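Sorting Socks With Three Small Baskets
2023-08-04
14 shares | 6 comments

Socks take longer to put away than anything else in the wash. A shirt goes on a hanger and you are done with it. A sock has to be found, turned right side out, matched, and folded, and then you do it again for the next one. Most people leave them for last, and by then they are tired of laundry and the socks go into the drawer in a heap.

I have tried a few ways of dealing with them over the years. The one I have kept needs a cleared table and three small plastic baskets. It takes me almost 15 minutes for a full week of socks, and less in summer.

What you need

Three baskets, each a different color. Small ones are better than big ones. If a basket is large enough to hold the whole wash, it will end up holding the whole wash. Ours have slots in the sides, which let air through, and a handle cutout in the rim so they can be lifted with one hand.

A flat surface at waist height. A bed is too low and too soft, and socks slide down between the pillows. The floor is hard on the knees. A kitchen table is fine if it has been wiped down and is dry. A light-colored top makes dark socks easy to find, but you will need to look twice for the white ones.

Good light. Navy and black look the same under a weak bulb. If you have a choice, do the dark socks during the day.

Set up before you tip anything out

Put the baskets in a row along the back of the table, away from you. If they are in front, you reach over them all the time and your sleeve drags things out. Leave the whole front of the table clear for the socks.

Decide what each basket is for and stick to it. You can sort by person, by drawer, or by kind of sock. By person works best in a house with children, because each basket can be carried to a bedroom when it is full. By kind works better if you live alone or with one other adult. In our house we go by kind: everyday, sports, and patterned.

Tip the socks out in one go and spread them with your hands so that each one can be seen. They don't need to be straight. Socks lying on top of each other are fine as long as you can tell what is underneath.

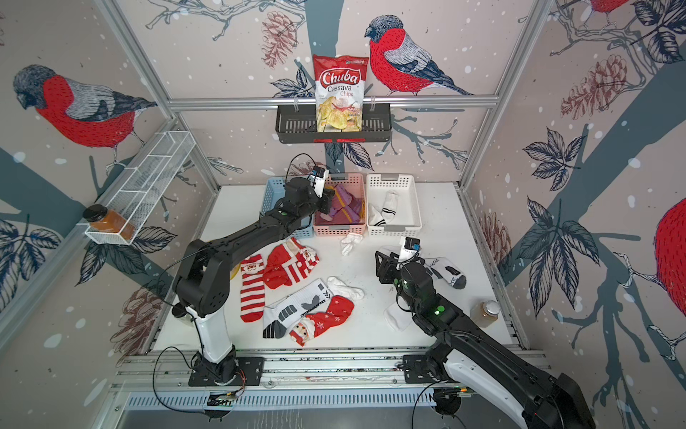 Three baskets at the back, socks spread out in front.

Do the patterned socks first. Christmas socks, stripes, and anything with a face on it can be picked out in seconds, and once they are gone the table looks a good deal emptier. Two red socks are not always a pair, though. Holiday socks are often sold in sets where every design has a red background, so check the picture and the cuff before you fold them together.

Next come the sports socks. These usually have lettering or a colored panel, and the toe and heel are often a different color from the rest. Look at the toes. Some brands mark left and right, and the two will look like mirror images. Those are a pair.

Leave the plain white ones for last. They are the slowest. Lay them all in the same direction with the toes pointing away from you and compare three things:

- the length from heel to cuff
- the height of the ribbing
- the color of the heel and toe

Two white socks that match on all three can go together even if one is a little grayer. After a few more washes you won't see the difference.

Turning and smoothing

Turn socks right side out as you pick them up. If you wait until you have found the match you will have to put both down again. For a tight ankle sock, put your hand in up to the toe, pinch the seam, and pull the cuff back over your wrist.

A balled-up sock may still be damp in the middle. Open it and feel the toe. If there is any damp at all, hang it over the rim of a basket and leave it until the end. One damp sock in a closed drawer will make the rest smell stale.

Fold or roll?

Laying one sock over the other and folding the pair in half is easier on the elastic. Turning one cuff over the whole pair keeps them together better but stretches that cuff, and after a year you can see which sock was always on the outside. I fold everything except the children's socks, which would never stay together otherwise.

Thick winter socks should be folded once only. If you fold them in three they spring open.

The odd ones

There will be some left over. Do not make a fourth pile on the table, because it will still be there tomorrow. Put the odd ones in a mesh bag and hang it near the washing machine. After the next wash, look in the bag first, before you start on the table.

We keep an odd sock for 2 months and then it goes. Clean cotton ones are good for dusting blinds. Put one over your hand, dampen it slightly, and run your fingers along each slat. They are also useful over the ends of ladder rails so that the wall doesn't get marked, and for wrapping Christmas ornaments before they go into the box.

Before you give up on a sock, look in these places:

- inside the corners of a fitted sheet
- in pant legs and sweatshirt sleeves
- under the rubber seal of a front-loading washer
- behind the dryer
- at the bottom of the gym bag

Seasonal socks

Christmas socks take up drawer space for most of the year. I put ours away in January in a freezer bag with the air pressed out and bring them out in November. If your children wear them all summer, as some do, then treat them as everyday socks and don't bother with the bag.

Red socks can bleed the first few times they are washed. Wash new ones in cold water with dark things, never with white sports socks. If a white sock has gone pink, wash it again right away, before it has been in the dryer. Heat sets the color.

Looking after the baskets

Plastic baskets collect lint in the slots. Rinse them in the bathtub with warm water and a little dish soap every couple of months, and go over the slots with an old toothbrush. Let them dry upside down. Check the handle cutouts and the slots for rough edges, which will snag a knitted sock and pull a thread. A nail file takes a rough edge off in a minute.

Don't leave them in a sunny window. Thin plastic goes brittle and the rim will crack at the handle first.

If the house has more than three people

You can use more baskets, but I would stop at 4 on one table. Past that you spend your time looking for the right basket. A better plan for a big family is to buy each person one kind of plain sock, with a different toe color for each. We did this for two of ours and it cut the sorting a great deal. Seven pairs each is enough if you wash once a week.

Another way is to give everyone a small mesh bag with a zipper. Dirty socks go in, the bag is zipped and washed, and the whole bag comes back to its owner. Don't pack it more than half full or the socks in the middle won't come clean.

6 comments

We do the mesh bags and they work, but get the kind with a cover over the zipper pull. Ours got caught on a sweater and made a hole.

Do you sort before or after drying? I hang mine in pairs on the rack, so the matching is done by the time they are dry.

Reply from the author: After. We use a dryer most of the year. If you hang them, pairing on the rack is quicker.

Clip them by the toe and not the cuff, otherwise the elastic gets a dent in it.

I use old ice cream tubs for this. They don't let air through but everything is dry by then anyway.

My bag of odd ones had 15 in it when I finally went through it. Found two pairs.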